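Mittal Laundry Unloading Package – two-arm humanoid for front-load washers

Estgate Equipment, product notes and buying advice. Updated February 13, 2024

I get more questions on this package than on anything else we carry, so I finally sat down and wrote out what I tell people on the phone. It's a two-arm humanoid with five-finger hands, set up to reach into a front loader, pull out one garment at a time and put it in a basket. We've had ours going in the Stenstead showroom since December, and I'm still a bit of a fan! 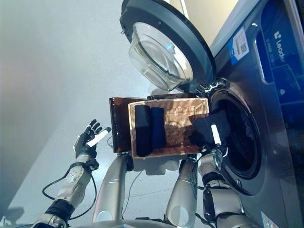
What you're paying for

The body, both arms and both hands come as one unit. The laundry kit (basket, side panel and task software) is 3,000 dollars on top of that, and yearly support is another 1,000. Please put the support in your first budget. People leave it out, then they call me when they want a new garment type added and there's no money set aside.

Spare finger parts are extra too – I'd get 2 sets with the first order, because the shipping from Inville costs the same either way.

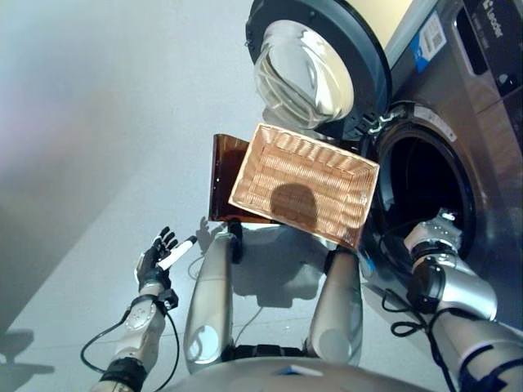
Planning the space is where most buyers slip up. Measure from the washer to the nearest wall and leave yourself more room than you think, especially on the side where the door swings. Ours works with the door folded all the way open and one hand right inside the drum, so anything that keeps your door from opening fully (a shelf, a pipe, another machine parked too close) needs to move before delivery. I like a plain, pale floor as well, nice and easy to keep clear. And look at your cables! They hang in loops off the arms, and you don't want a cart handle anywhere near them.

Site check and delivery

We charge 400 dollars for a site check and take it off the price if you order. Send me the washer model, the height of the drum opening and a couple of phone pictures of the room.

For a first setup I'd stick to small, dark, sturdy things like T-shirts and work pants, and leave bed sheets for later. Sheets tangle, and you'll spend your whole first week on them.

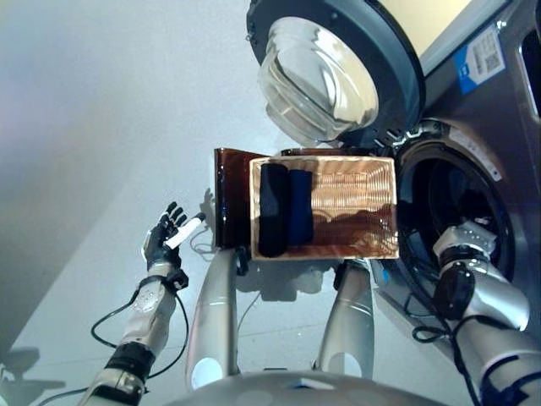
Once the small stuff is going well, add one new type of garment at a time and keep a simple log of what got dropped. Bring that log to your support call, it saves us both a lot of guessing. Quotes are good for the calendar month, and the Stenstead showroom does demos by appointment.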